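Printed gripper on the brick cell, recalibrate or rebuild the wrist?
Small Arms & Hobby Servos > Setup and Repair

ourania_tz
Monday, May 21, 2018
I look after a small tabletop arm at a makerspace. White printed links, hobby servos all the way up, held to the table with a clamp. Its whole job is stacking big toddler bricks on a red baseplate. We call it Clivura, which was the name on the folder of print files we started from.

The problem is the wrist. After a power cycle it comes back a little off from where it was, and then the brick goes down crooked or sits high on one corner. Our written procedure says to rerun the full joint calibration every time. I've been doing that since November and I don't believe it does anything. It takes me the better part of an evening, the numbers look lovely afterwards, and two sessions later I'm back to crooked bricks.

Before I tear the wrist down, has anyone here fixed this for good? Please don't tell me to buy a better arm.

baseplate_bob
Buy a better arm.

OK, now that's done. What does your calibration touch? If it only writes new offsets in software, you're adjusting the map and leaving the road where it is. Mechanical slop won't care.

ourania_tz
Only offsets. Six joints, one offset each, saved in a text file. I have all the old files and they wander in both directions, so I can't even call it wear.

halfstep
Wandering both ways sounds like the horn moving on the spline, or the screw in the middle of the horn not being tight. Take the horn off, clean it, put it back with the servo powered and parked at center, one drop of threadlocker on the center screw if it's metal into metal. Don't get threadlocker near the printed parts, it can crack some plastics.

Jollerent
I'd disagree with starting there. Every time somebody posts a wandering wrist we all yell "horn" and half the time it's the wiring. Look at how the servo leads run over the top of the joint. If the bundle is tight at one end of the travel it pulls on the wrist like a spring, and the servo holds a slightly different spot depending on which side it came from. Costs nothing to check. Cut the ties, give it slack, tie it again further up.

halfstep
A few thin servo wires aren't going to pull a wrist off position.

Jollerent
They will on a cheap servo with a wide deadband. Mine did it. I'm not saying it's the whole fault, I'm saying check the free thing first.

baseplate_bob
Can you post it in contact with the stack? I want to see the clamp as well. I've chased "servo drift" for a week on my own bench and the base was walking.

ourania_tz
Fine, but I tightened the clamp already, so don't get your hopes up.
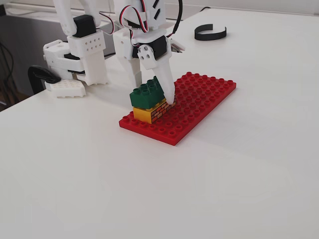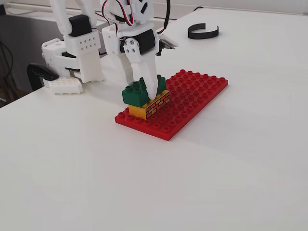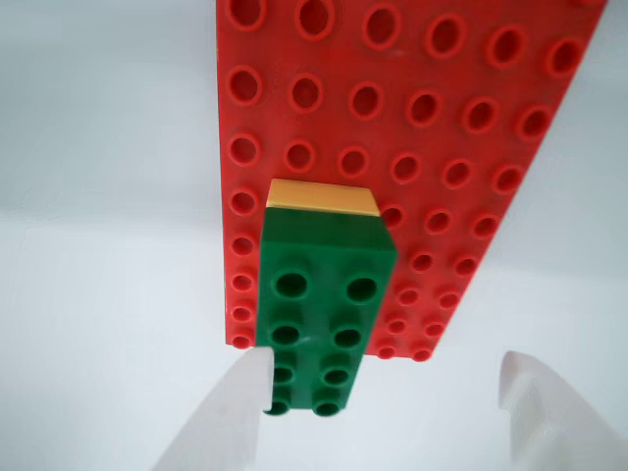

Re: Printed gripper on the brick cell (after the photos)

baseplate_bob
Thanks. A clamp with a curved handle on a smooth white tabletop, so I'm keeping my theory for now. Smooth on smooth is bad. Put a scrap of rubber sheet under the foot, draw a pencil line along the base, and look at the line after a session. If it's moved you have your answer and you can stop fiddling with offsets.

halfstep
The second one shows the horn plate nicely, the round white one with the four holes. Is that a printed horn? If it is, I'd throw it out whatever else you find. Printed splines round off and then you get exactly this, a joint that feels solid in your fingers and slips under load.

And you're loading it. In the first two the long finger is pressing down on the green brick. All of that goes back through the wrist.

ourania_tz
I'd have to take it off to tell you what's printed and what came in the servo bag. I inherited this thing. Anežka Lukáč built the wrist and her notes say "horn replaced" with no word on what with.

Jollerent
Red, white and black wires looping over the top in both of the wider shots. One position can't tell you whether they go tight, so run the wrist end to end by hand with the power off and watch the loop. Go slowly, small gears don't like being backdriven.

waltier_fan
Unpopular view, the arm may be fine. Those bricks take a real shove to seat. In the first photo the green one isn't square on the yellow one, it's shifted a bit. A person wiggles a brick until it drops on. Your arm has one stiff finger and no wiggle. I had a Waltier doing a similar job and I fixed more with a press, back off, press again routine than with any wrench.

ourania_tz
I tried a double press. It helped with bricks sitting high and did nothing for the wrist coming back wrong, so I think those are two faults and I've been treating them as one. Which is annoying, because the procedure treats them as one too.

magnusson_m
Servo number 1808 in the parts log on that folder, is that your wrist? People on the old list complained that a batch came with loose output bearings. I never saw proof, just the same three people repeating it.

ourania_tz
It is in the log, yes. I'm not swapping a servo on the word of three people, though.

halfstep
Hold the servo case, grab the horn, rock it sideways. If it clicks you don't need anyone's word.

ourania_tz
That I can do. Order of work for this week, then: rubber under the clamp and a pencil line, slack in the wire bundle, rock test, and then the horn comes off. One change per session so I know which did it. No calibration in between, whatever the procedure says.

baseplate_bob
You'll need one calibration after the horn comes off.

ourania_tz
One. After the horn.

Jollerent
Photograph the spline before you clean it, please. I'd like to be wrong with evidence.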